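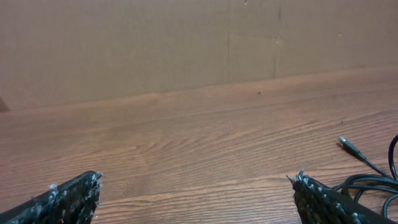

Dumbridge,7月

家用机械臂理线:软件设置与排错小窍门

一根黑色USB线,随手一放就是几个松松的圈。人手抓起来不用想,换成桌面机械臂,问题多半出在软件上。下面这些做法是在Dumbridge的家庭工作台上一点点试出来的,用的控制程序是Wukness,规划部分用Fagerlund插件。别的软件菜单名字不同,道理差不多。

先做手眼标定

腕部相机拆下来擦过,或者螺丝重新拧过,都要重做标定。相机歪一点点,到指尖就会差出好几毫米,抓杯子没事,抓线就抓空。

标定板平放在桌上,不要用手举着。让机械臂从不同高度和角度去看,每到一个位置停稳再采集。只在一个高度来回平移,算出来的深度方向误差会很大。我的习惯是采52组,程序自动剔掉残差大的,留下39组参与计算。两个数字都写进配置文件的注释里,下次结果变差时有个对照。

标定完不要马上关窗口。让指尖去碰标定板的一个角,碰得准再保存。

背景越单调越好

桌子后面立一块素色纸板,挡住书架、窗帘和走来走去的人。纸板有折痕没关系,分割程序一般不会把浅折痕当成线。真正麻烦的是印了字的那一面,转过去朝后放。

木桌面的纹理对识别细线不太友好。长条的深色木纹和黑线在灰度图里很像。处理办法有两个:一是改用颜色通道,木头偏红偏黄,黑线没有颜色,在饱和度通道里分得比较开;二是设一个最小长度,把零碎的小段滤掉。桌上的小黑点、碎屑也会被这一步一起滤掉,不过能擦还是先擦。

反光

桌面有光泽时,总有一片地方发白。黑线本身也会反光,线上的亮点会把一根线断成几截。先调灯,后调参数。台灯不要正对桌面,朝墙或者朝天花板打。调完灯以后把自动曝光关掉,锁定数值。自动曝光开着,手指伸进画面时整个画面会变亮,前面调好的阈值全部白费。

断成几截的线可以用形态学闭运算接回去,核不要太大。核大了,相邻的两个圈会粘成一团,程序就分不清哪一圈在上面。

把夹爪自己遮掉

腕部相机总能看到自己的两根手指。手指是黑的,线也是黑的,两者挨在一起时,程序常常把线和手指连成一个物体。

做法是给夹爪做遮罩。让夹爪分别停在全开、半开和闭合的位置,各存一张遮罩,运行时按开合量选用。遮罩边缘要比手指轮廓宽一点。指尖贴了防滑材料的,表面粗糙,磨久了边缘会起毛,轮廓跟刚贴时不一样,遮罩也要跟着重做。浅色的毛边和碎屑最容易漏在遮罩外面,被当成亮的小物件。

遮罩盖住的区域要标成“未知”,不能标成“空”。有一次我图省事标成了空,规划器就让手指直接从线圈上压过去。

从哪里下手

理线时先抓接头。USB接头是硬的,有金属头和一截塑料外壳,方向也好认。线圈中间是软的,抓起来以后形状会变,后面的规划就不准了。

抓取点设在塑料外壳上,避开金属插头。夹爪的开合方向要横着夹住外壳,腕部角度跟接头方向对齐。在Wukness里勾选“抓取方向跟随主轴”就可以。主轴有正反两个方向,程序偶尔会认反,结果腕部多转半圈,把线缠到手指上。给第六轴加一个转角限制,它就会选近的那一边。

如果接头被线圈压在下面,不要硬拉。先在外圈轻轻推一下,重新拍照,再判断。推的距离设小一些,一次推2厘米足够。

路径规划

Fagerlund默认走最短路径。对硬的东西没问题,对线不行,最短路径经常贴着桌面扫过去,把旁边的圈也带走。加一个中间点:夹住以后先竖直抬起,再横移。抬起的高度按线的长度来定,线长就分两次抬。

纸板也要加进碰撞模型。很多人只加了桌面,忘了后面的板子,手臂往前伸的时候照撞不误。用一个薄的长方体代替就行,厚度写大一点,留出余量。纸板放得不正,模型也要跟着斜,或者干脆把整个长方体往前挪,少用一点桌面。

速度:空走可以快,夹着线要慢。两种速度分开设成两个参数,不要共用一个再临时乘系数,改着改着就乱了。

夹没夹住,看数据

夹爪闭合到目标宽度,不等于夹住了。比较实际开度和指令开度,有差值说明中间有东西。细线的差值很小,可能淹没在噪声里,这时再加一个判断:抬起之后拍一张,看接头是否还在原来的位置。两个条件都满足才进下一步,不满足就张开、退回、重拍。

重试次数要设上限。超过上限就停下来响一声,等人来看。

日志怎么留

每次运行存三样:起始画面、分割结果、关节轨迹。失败的全留,成功的隔几次留一份。我的硬盘里攒到3,553份记录时才想起来清理,翻起来很费劲。后来改成每个文件夹只放一种任务,文件名开头写改动内容,比如“曝光锁定后”“新遮罩”,找起来快多了。

一次只改一个参数。周一晚上把阈值和速度一起改,第二天出了问题,根本不知道该退回哪一个。

读者来信

Borghild Öberg来信问,换成白色的线,上面的设置还能不能用。大部分能用,饱和度通道那一条要再加一个亮度下限。白线怕的是桌面反光的那一片,把线放到不反光的一侧再开始。手指遮罩照旧,指尖浅色毛边处放宽一些。

她还问到Hondbridge的回放工具能不能读Wukness的日志。可以,导出时选纯文本格式,时间戳用毫秒。关节顺序两边不一样,导入时在映射表里改一次,存成模板,以后直接调用。

收工前

把当前配置另存一份,机械臂回到停放位置再断电。相机镜头用软布擦,不要用纸巾。指尖上的碎屑用软毛刷刷掉,刷的时候让夹爪全开,并且先在程序里切到手动模式。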